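Stollcombe Reader Notes, April 2025

Bond ladders are back on the menu

We got more mail on the March item about short-term bond funds than on anything else we've run this year, and so many of you asked the same follow-up that it deserves its own space: why not skip the fund and build a ladder? Good question, and a fun one to answer!

A ladder is a row of bonds that come due one after another. You buy a few maturities, wait for the nearest one to pay out, and put that money into a new bond at the far end. If rates have gone up, your new rung pays more. If they've dropped, the older rungs are still paying what they promised.
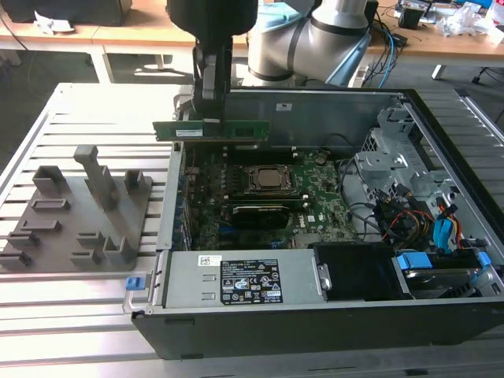 How long should it be?

Most of the ladders readers sent us run 18 or 30 months, with a rung every three. I like the shorter one for money you know you'll need (a roof, tuition, a tax bill) and the longer one for cash that's just sitting there. One reader has 21 rungs, which is a lot of paperwork, but I have to say the spreadsheet was a thing of beauty.

Watch out for callable bonds. The yield looks great right up until the issuer pays you back early, usually when rates are down and you'd least like to be shopping again.
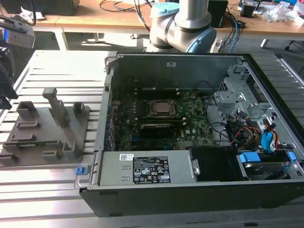
Desktop tower with its side panel off, processor in its socket.

Ladder or fund?

A fund never matures. Its price moves every day, and if you have to sell in a bad month you take whatever the market gives you. A bond you hold to the end pays its face value, as long as the issuer is good for it. That last part matters! Treasuries are one thing; a ladder made from two or three small companies is quite another, and there a fund's spread of names really earns its fee.

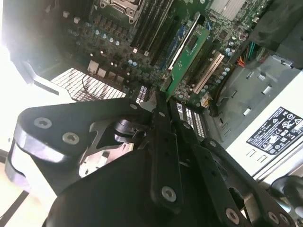 Memory slots and an upright green expansion card on the motherboard.

Tools we tried

Brumeo's ladder builder lets you drag rungs around and see the income month by month, and I lost a whole evening to it. Pesonen's is plainer, but it handles accrued interest better and prints on one page. Otora has one on the way, and we'll try it when it opens.
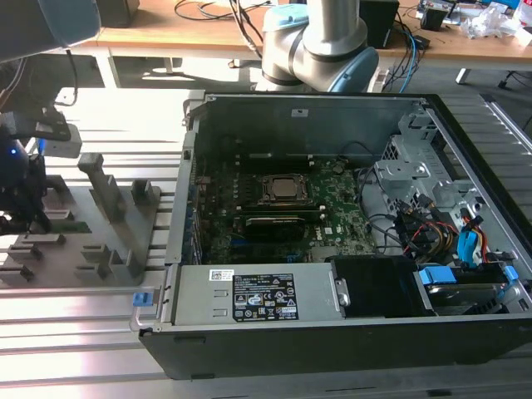 Whichever you use, put the maturity dates on your calendar. Cash from a matured rung often lands in a sweep account paying next to nothing, and one reader left it there for 90 days before noticing. Send us your ladders, odd ones especially, and we'll go through a few in the next issue.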